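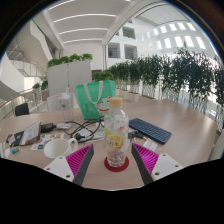
I've been using Prendon for our agency's award entries since June, and I'm a bit smitten. It's a web tool that keeps every entry, deadline and supporting document together, and for a marketing team of 14 that used to live out of one horrible spreadsheet, it feels like luxury. You make a card for each entry, add the client, and drop in whatever the judges will want to look at. For a drinks entry that might be a plain shot of a clear bottle with a lemon slice on the label, standing on a dark red coaster, and it sits right beside the 200-word summary where everyone can find it.

The word counter is my favourite bit (I know, I know). It turns amber before you hit the limit, so you can trim as you go, and it remembers different limits for different awards. Hae-won Ma on our team wrote the whole Trornholm entry in it and only came to me for the sign-off!

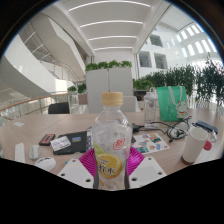 Comments are lovely too, all in the margin and easy to close once they're dealt with. Exporting to PDF is slower than I'd like, and the calendar won't show more than 2 months at once. I'd still pick it again tomorrow. We're already filling in cards for next year's round.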